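手持夹爪对比试用:第二轮的消息

各位同事和朋友好,我是 Sutrisno Ong,在 Moges 项目负责末端工具。中文不是我的母语,所以写得慢一些,如果有的句子不自然,请大家原谅,也欢迎告诉我怎么改。

上一期通讯里,Niamh Hayes 介绍了我们为什么要比较两种手持夹爪。简单重复一下:第一种叫 Pelent,手指是直的,指尖贴软垫;第二种叫 Datier,手指是弯的,开口比较大。两种都由人拿在手里操作,标记方块装在夹爪上,由头部的相机来读位置。数据以后给机械臂学习使用。第一轮我们只在桌面上做,拿杯子,叠毛巾,结果两种差别很小。有读者来信说,桌面太容易了,我觉得这个意见很对。

所以第二轮我们换到卫浴的环境。动作有下面这些:翻盖子,放下座圈,拿起刷子,拧小的配件。Wálter Huanca 写了动作的清单,Man-sik Ji 负责相机的标定和时间同步。最后一共录了665段,其中最长的可达40秒。
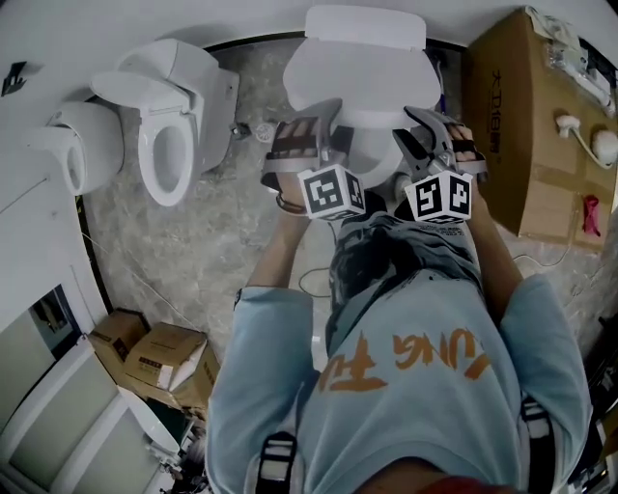
先说大家最关心的问题:标记看得见还是看不见。在桌面上,手在前面,头在后面,相机几乎一直能读到方块。在马桶前面,人要弯腰,头也跟着低下去,我本来很担心方块会被头发或者手臂挡住。双手都伸到座圈前部上方的时候,两个白色方块都露在头的前方,黑色的图案朝上,这个姿势对读取是有利的。困难在手腕转动以后。拧配件的时候手腕转得比较多,方块的一个面转走了,另一个面还没有完全转过来,中间有一小段位置会跳。Man-sik 用前后的数据把它补上,但是他不太满意,他说补出来的曲线太光滑,不像人手。

第二个问题是手指的形状。弯的手指翻盖子比较舒服,指尖可以从边缘下面伸进去,然后往上带。直的手指要先找角度,试的人常常把整个前臂放低,肩膀很快就累。可是拿小东西的时候正好相反,弯的手指只有尖端接触,小零件容易转。Ita Madigan 建议在弯手指的里面加一层薄的硅胶,她已经做了2副样品,厚度不一样,下一轮一起试。

第三个问题是绑带。我以前没有重视它,这次收到的意见却最多。绑带太紧,手指发麻;太松,夹爪和手之间有相对的移动,标记读得再准也没有用处。Wálter 现在要求每次换人以后重新调绑带,并且做一次张开和闭合的检查,然后才开始录。这个规定增加了一点时间,不过废掉的片段明显少了。

瓷砖地面和白色墙面对相机也有影响。曝光如果按照整个画面自动调整,白色的方块会太亮,黑白的边界变得模糊。我们把曝光固定在低一点的值,早上和下午各标定一次。傍晚光线变化快,我们不录。

我个人现在的看法是,卫浴类的动作先用 Datier,小零件的动作先保留 Pelent。Niamh 不同意,她希望只用一种夹爪,不然两部分数据合在一起的时候,模型要学两种手指。她的理由我理解,我们还在讨论。

第三轮计划6月在 Unville 的实验间进行,会加上机械臂的回放,用同样的手指去重复人的动作。如果您的小组也在用弯手指的夹爪,特别是做过指尖加垫的,请给我写信,附上垫片的厚度和材料就很有帮助。标定的步骤说明 Man-sik 正在整理,写好以后放在下一期的附件里。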